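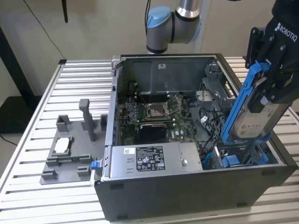
Dell desktop tower without processor, used, for rebuilding or parts

Reference: Claten 132
Condition: used, cleaned, side panel supplied separately in the box
Price: 100 euros, VAT included
In stock: 18 pieces

The tower is offered as a base for people who already have a processor at home, or who need a good case with the main parts still in their places. It comes from an office that closed in Lirkmont in February. The motherboard, the power supply, the drive cage and the internal cables stay mounted as they were. The processor was removed by the previous owner and it is not possible to order one from us.

The outside is dark charcoal grey. Small scratches on the outer shell are normal at this price and we do not repaint.

Motherboard and processor socket

The board is green, with the Dell logo in white near the black part below the socket. The socket is empty and its metal bracket and lever are still there. Before you put a processor in, please look at the contact pins with a good lamp. We check them before sending, but a pin can be bent very easily by a finger or a sleeve. The memory slots are next to the socket. Memory is not part of the offer. 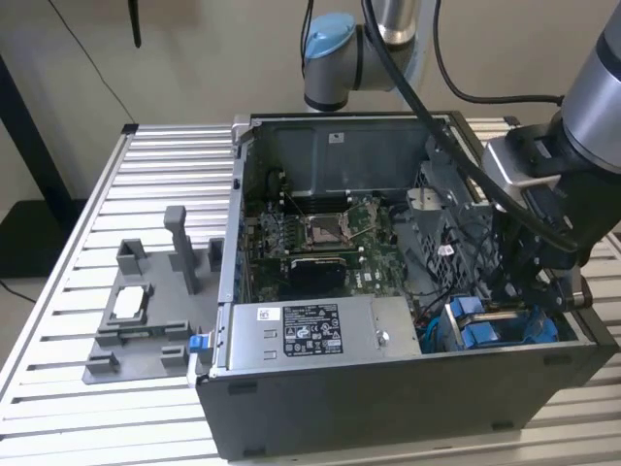

Tower on its side with the panel off, socket empty.

Which processor fits? Please write to us with the name of your processor before you order, and Eusebio Barroso will compare it with the list for this board. He answers usually on the same day. We do not take back a tower only for the reason that the processor was the wrong one, so it is better to ask first.

Power supply

The power supply is the original one, in a silver metal housing. The black label with the certification symbols is on the large face, so you can read it when the side panel is off. A blue release tab sticks out at the end of the housing. Disconnect the mains cable before you touch anything inside, also when the computer was switched off a long time ago. Every power supply has run for 8 hours in our workshop.

Drive bays

The grey drive cage has perforated metal, and below it there are blue drive carriers near the corner of the case. Hard disks are not included in the price and we give no data from previous users with the tower.

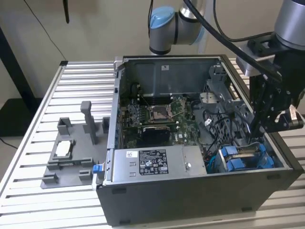
Blue drive carriers below the grey cage.

The cables between the board and the cage are left in one bundle. It does not look very tidy, but please do not cut the ties before you know where each cable goes. If a cable is missing in your tower, tell us within 14 days and we send it free of charge.

What is in the box

Tower with motherboard and power supply
Side panel, wrapped in paper
Drive carriers
One mains cable
Printed sheet with the order of assembly

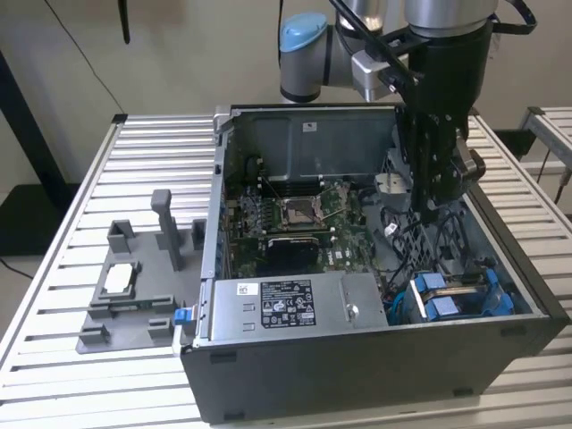
Power supply with its label, and the blue release tab at the left.

Delivery and collection

We send with Islow Parcel on working days. The tower is heavy for one person on the stairs, so please think of this if you live on a high floor. Collection is possible at our shop in Deák Street, after you have received the message that your order is ready.

Page updated: October 21, 2024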